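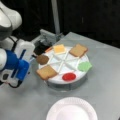 Figure 3. White eight-section tray on its gray base, with food in the outer ring, and the arm at the left.

4.2 What families told us about mealtimes

I went into this part of the study thinking we would mostly hear about cost. We sent 600 surveys to family members who look after a parent or spouse at home, all of them in Mottram or Ondville, and 500 came back, which made me very happy (my office floor was less happy). The question that got the longest answers was the one I almost left out: "What does dinner look like at your house?"

People wrote pages! One daughter in Ondville told us her father would eat well for anybody except her, so she had started asking a neighbor to sit down with them at 5 p.m. and talk about baseball. Another wrote that her mother stopped eating whenever the TV news was on, and picked her fork back up for game shows. I read those answers twice, and then I went back and changed how we coded the whole section.

We had planned on one code for "eating trouble." Bhupendra Rajput, who did the second reading, talked me out of it -- he felt we were mixing up people who couldn't manage the food with people who didn't want the company, or the noise, or the hour. So we split it into physical trouble, setting, and mood. The two of us agreed on most answers the first time through. Where we didn't, we talked it over on the phone and kept a note of who gave in (mostly me).

Setting came up far more than I expected. Caregivers talked about lights that were too dim, chairs that were too low, mail piled up on the table. A few had joined the Didunow phone group, where they trade tips in the evenings, and you can hear those tips in their answers, because the same phrases keep popping up. I'd be careful with that. We coded 2864 separate comments in all, and the Didunow members wrote more than their share of them.

Mood was harder to pin down. A caregiver who had a rough day at work tends to describe a rough dinner, and we had no way to ask the other person at the table. In January we called back 100 of the families to see if their answers held up, and the ones about mood moved around the most. The ones about chairs hardly moved at all.

I should also say that the Cloltis checklist, which we used for the physical items, was written for care homes. Some of its wording sounded odd to people in their own kitchens. One husband crossed out "resident" every time it showed up and wrote in "Joan." We counted his answers as complete, and we swapped the word out before the January calls.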